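Letevum Two-Arm Teaching Station
Equipment page, revised 6th July

The Letevum is a bench-mounted station for showing a task to a pair of robot arms by remote control. An operator moves two hand-held leader arms, and the two arms on the bench follow. Every movement is recorded together with the camera views, so that the task can later be used for training. The station is supplied by Nerkus and is available to departments and partner organisations through the Gilani equipment pool.

## Intended use

The station is suited to light, flat or awkward household items which are difficult to handle with a fixed programme. Seed packets are a good test of an operator's skill. They slide, they bend, and they offer very little edge to a parallel gripper. Passing a packet between two grippers requires both hands of the operator to work at the same pace, and new operators should expect to practise this before recording.

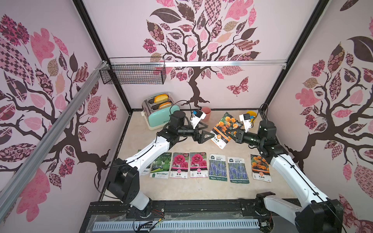 Zistau, whose operators have used the station for sorting work, wrote to us: "We would put more weight on the practice period than your page does. Our first 37 recordings were discarded, nearly all of them for closing the second gripper too early. Once we asked people to pause for a moment before letting go with the first, the handovers became usable."

The pool has since extended the induction session to 60 minutes. Operators who have completed it may book the station without supervision.

## What is supplied

- Two follower arms, each with a parallel gripper
- Two leader arms for the operator
- Wrist cameras and one fixed camera
- Front mounting rail and cable duct
- Recording software with a foot pedal for start and stop

The bench, enclosure and task items are arranged by the borrowing department.

## Recording a task

Each recording should contain one complete attempt, from the rest position back to the rest position. Attempts in which an item is dropped and picked up again may be kept, provided that they are marked as such in the log. Items should be laid out afresh between attempts, and packets should be allowed to overlap in a proportion of them.

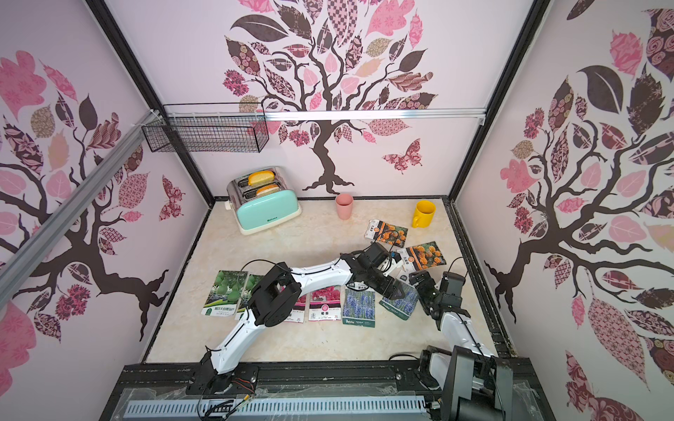
A typical booking yields roughly 148 usable recordings. The storage unit holds 300 before it must be emptied, and operators are asked to copy their files at the end of each booking. Files left on the unit are removed at the end of August.

## Booking

Requests should be sent to the Gilani equipment desk, stating the task, the items to be handled and the number of operators. Glass, liquids and powered appliances in use require written approval.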